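Filed under: Talks / Astro imaging / Calibration

Flat frames without the fuss – speaker notes, Monday session
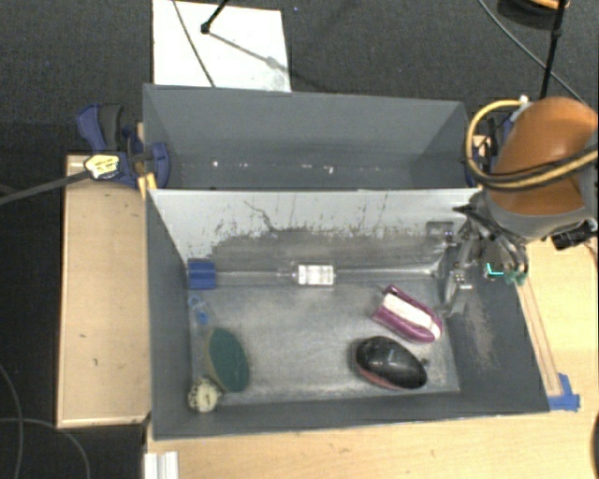
Start with why flats matter more than people think. A flat frame records how evenly the telescope and camera pass light to the sensor. Dust on the filter, darker corners, a slightly tilted adapter, all of it goes into the flat and can be divided out later. Ask the room who has ever skipped flats and tried to fix the background in software. Then say what uneven means in plain terms: take a gray panel like the far wall of the front bin, whitish across the upper part and a darker gray lower down, with a thin dark scratch wandering down it. If your sky background had that kind of pattern, no gradient tool would know which part was sky and which part was your optics. Move on to the first plot.

Plot 1: raw frame, stretched hard. Point out the two dust rings near the lower left and the dark corner. This was taken from Tendberg, with the Moon down, through the small refractor. 172 light frames in the stack, no flats used. The rings are still there after stacking. More frames make them cleaner and easier to see.

Plot 2: same data with flats. Same stretch. Leave it up for a moment before talking.

What you need
Something evenly lit. I have used a white T-shirt over the dew shield at twilight, a tablet screen with two sheets of paper, and a proper light panel. All three worked. The panel is the one I still use, mostly for convenience. The T-shirt has to be pulled flat, as folds show up. With the tablet, turn off automatic brightness and lift it off the dew shield by the thickness of the paper.

Do not change anything between the lights and the flats. Same focus, same camera angle, same filter. If the camera comes off the telescope, the flats you took before are finished. I did this at Rindholm and lost most of a night. I had rotated the camera to frame a second target and used the flats from the first. The dust rings came out doubled, one dark and one bright. Show plot 3 if there is time.

Exposure
Aim for the middle of the histogram. On my camera a good flat averages a bit under half of full scale. Too low and the flat is noisy, too high and the bright center starts to clip. Do not judge this on the screen stretch. Read the number.

Very short exposures can cause trouble. With a mechanical shutter you may catch the blade moving. With some CMOS cameras the response is odd below a certain length, and flats taken there do not divide properly. If the panel is too bright, put paper in front of it until you need a second or two. LED panels can flicker when dimmed, and the longer exposure takes care of that as well.

How many
I take 55 per filter. I used to take 20 and could not see the difference on bright targets, but on faint dust clouds I could. It takes a few minutes once the sequence is set up.

Flats need their own calibration
This part gets missed, so slow down. A flat contains the camera's offset just as a light does. If you divide by a flat that still has the offset in it, the correction is too weak and the corners stay dark. Subtract a master bias, or matching dark flats if your camera does not give good bias frames. Mine does not, so I shoot dark flats with the cap on at the same exposure, gain and temperature.

Worked numbers for the slide: offset 949, corner of the sky frame 1,680. Do the subtraction on the board first, then the division. Ask them what happens if the first step is left out.

When flats still fail
 – Corners too bright after division: check for stray light getting into the focuser during the flats. Cover it with a dark cloth and try again.
 – Rings shifted slightly: dust has moved, or the focuser sagged when the scope was pointed up for the flats. Take them at the angle you imaged at if you can.
 – A color cast across the picture: that is usually real light pollution. Flats do not remove it. Do the gradient step afterward, never before.

Trustham data set: these are the files for the practice part. Lights, flats and dark flats are in separate folders, and one set of flats is wrong on purpose. Give them ten minutes to find it. The answer is the Shawky folder, where the filter was changed.

Questions. Leave plot 2 on the screen. Sky flats against panel flats always comes up. I have no strong view, use the one you will do every time. Remind them to copy the files before the break, as the laptop is needed for the next talk.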